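Weeknight Meals in a Small Household
January 16, 2022

Readers of this page will know that I have kept a written record of household meals in Nandcombe since September. The record now covers 151 suppers. Its purpose is to establish which dishes may be prepared on a working evening without undue effort.

Rice remains the most dependable basis for such a meal. One cup of dry grain serves two adults, and the remainder may be refrigerated promptly and fried the following day with peppers or eggs. 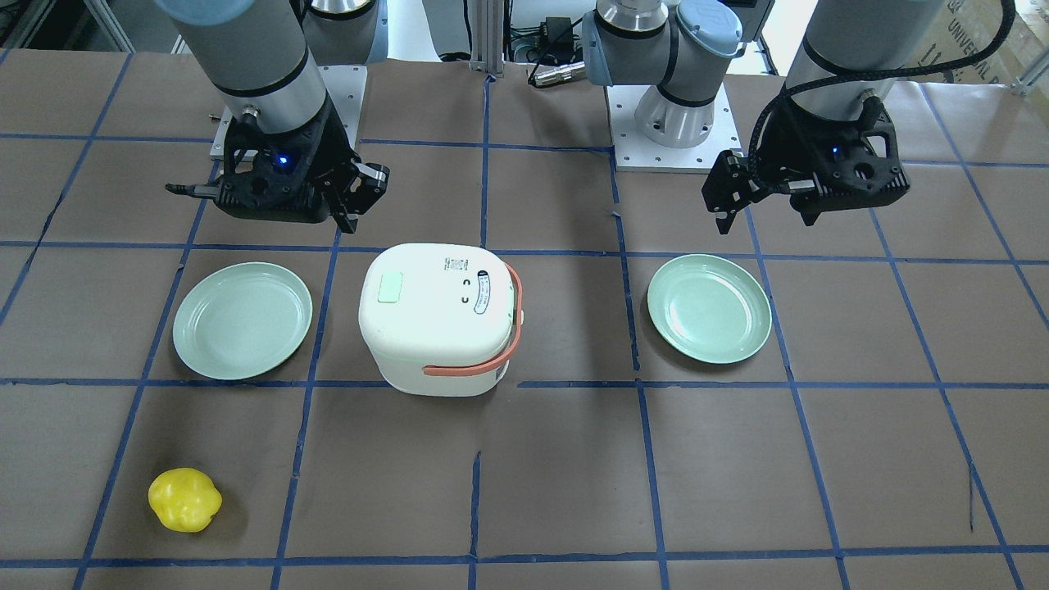
Rice cooker, plates and a yellow pepper.

Rinsing is recommended for long-grain varieties. The rice should then stand, covered, for 10 minutes after cooking before it is served. I buy the large bag from the Brundley market, which lasts our household nearly 40 meals.

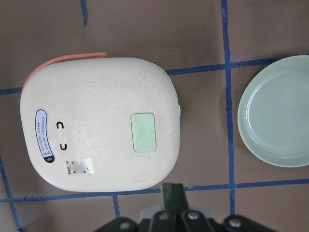
Marlene Peixoto wrote that she no longer rinses at all and finds that a shorter rest does no harm, provided the grains are turned once with a fork. I have adopted the fork and retained the rinsing. Lentils will be considered in the next entry.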